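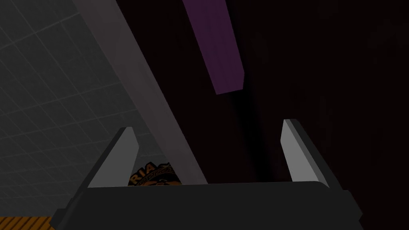 Hirkavell Rainfall Log

October, posted by the Gillska data desk

Daily rainfall readings from 145 gauges in the Hirkavell valley. Each row is one gauge on one day, read at 8 in the morning. Amounts are in millimeters.

This site uses cookies to remember your settings. Accept / Manage

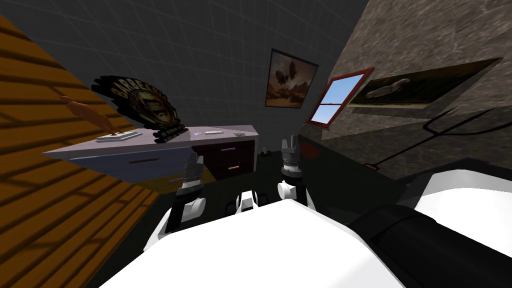
Does a blank mean no rain?

A blank means the gauge wasn't read that day. Dry days are entered as 0.

Columns are gauge_id, date, amount, and flag. The flag is empty for a normal reading, S for snow melted before measuring, and M for a total covering more than one day. Don't split M rows evenly. Most of them are Sunday readings carried over to the next day.

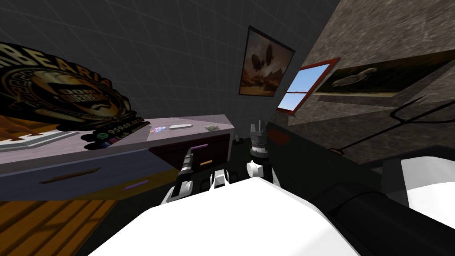 ## Known problems

Five gauges on the Quintero side sit under trees and read low in summer. We left their values as they were recorded. Gauge 8 was moved uphill and kept its old number, so treat it as two stations.

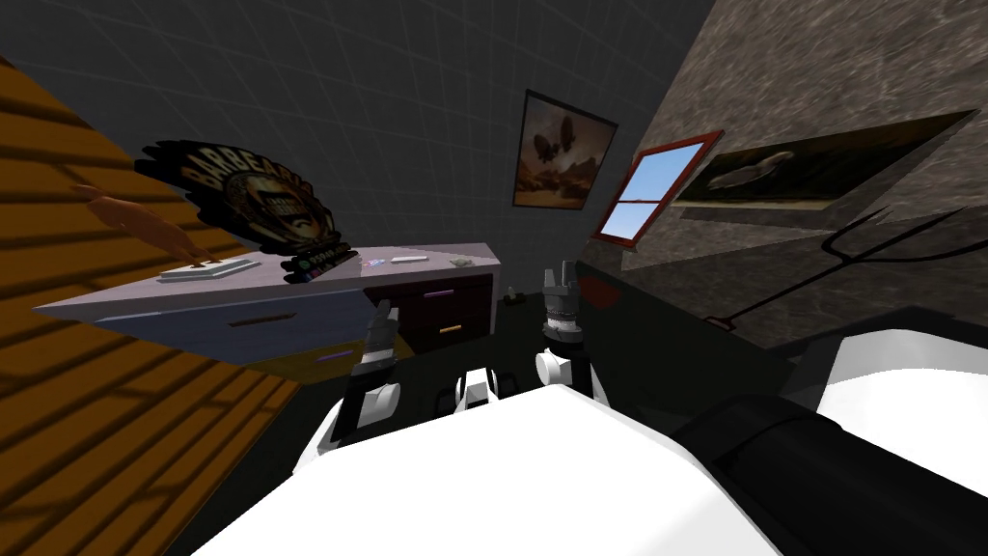
The early files were typed from paper sheets, and a few decimal points are missing. If a reading looks ten times too high, compare it with the nearest gauges before using it.

Related:
- Rirkard Stream Levels
- Hirkavell Gauge Locations
- Quintero Snow Depth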